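PANDTHORPE LAUNDRY ROOM TO REPLACE "LOAD TO THE TOP" SIGNS AFTER RESIDENTS' TRIAL

Small loads stay, dryer sheets are out of the price, and claims about "fluff technology" come off the wall

PANDTHORPE, June -- The shared laundry room at Pandthorpe Court will take down the instructions that have hung over its dryers for years and put up shorter ones, following a trial that compared what the old signs promised with what people found when they opened the door.

The trial was run by Peremton Laundry Services, which manages the room for the building's 96 apartments. It covered 8 dryers and 300 loads. Peremton does not claim that the results apply to other buildings or to other dryers, and would ask anyone quoting them to say so.

"We have all read the side of a box that says your towels will come out softer, faster and fresher," said Fredy Zapata, who manages shared laundry rooms for Peremton. "Softer than what? I wanted to know which of our own signs I could defend if a resident knocked on the door and asked me. I could defend two."

The first sign to go told residents to fill the drum to the top "for best efficiency." No one at Peremton could find out where the sentence came from. Residents who followed it reported sheets rolled into a ball with a damp pillowcase in the middle, and then paid for a second cycle. A full drum may well be the cheapest way to dry a pile of washcloths. It was a poor way to dry bedding, and bedding is what most people at Pandthorpe Court bring down on a weekend.

The second sign warned against running small loads at all. That one has some sense behind it, and Peremton is not telling anyone to dry a single sock. But a small load of white cotton has room to open up in the drum, and residents who split a large wash in two complained less about creases. Whether they saved money is harder to say. Some did, some clearly did not, and the company will not print a figure it cannot back up.

A crumpled white cloth in a dryer drum also looks much the same whether it is ready to fold or needs more time. The new signs tell people to reach in and feel the thick parts, hems and seams first. 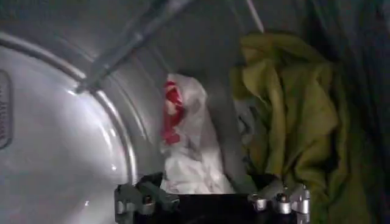
What the new signs say

The replacement is one page in large type. It asks residents to shake out each piece before it goes in, to keep sheets and small items apart, and to clean the lint screen before every load. It says to leave space above the laundry. It also says to look behind the ribs inside the drum before closing the door, where small items are easy to miss.

There is no mention of tennis balls, wool balls, foil or ice cubes. Peremton received suggestions for all of these during the trial and tried several. Zapata's team could not tell the loads apart afterward with the labels removed from the baskets.

"Somebody swore by the foil," Zapata said. "I folded her towels and I folded mine, and I could not have told you which was which. If she likes it, fine. I am not putting it on a sign."

Dryer sheets will no longer be bundled into the price of a cycle. Residents who want them can bring their own. The company had been paying for a product sold to it with a leaflet full of percentages, none of which came with an explanation of what had been measured. A request to the supplier for more detail brought a second copy of the leaflet.

An offer declined

Peremton was also offered an upgrade package by Clonthorpe, a fittings supplier, under the name Mwakalinga. The package included new door seals, a scented insert and a wall display describing "fluff technology." Peremton bought the seals -- three of the old ones were worn -- and turned down the rest.

The company accepts that a scented insert might please some residents. It would also annoy others, and in a shared room there is no way to switch it off for the next person. As for the display, the room has enough on its walls already.

Limits of the trial

Residents knew the trial was going on, which probably made them more careful than usual. Loads were not weighed. "Small" and "full" were judged by eye, by whoever was filling the drum, and one person's full is another person's half. Comments were written on cards left by the folding table, and people with a grievance fill in more cards than people without one.

Peremton plans to leave the new signs up for 16 weeks and then ask the same questions again. If complaints about creased or damp bedding go back up, the signs will be changed, and the company will say that they were changed.

Prices per cycle are not affected. The laundry room will stay open during the work, apart from one morning when the door seals are fitted. Notice of that morning will be posted by the elevators.

About Peremton Laundry Services

Peremton manages shared laundry rooms in apartment buildings, including Pandthorpe Court. It does not manufacture or sell dryers.

Contact: Fredy Zapata, Peremton Laundry Services, Pandthorpe office. Copies of the new sign are available on request.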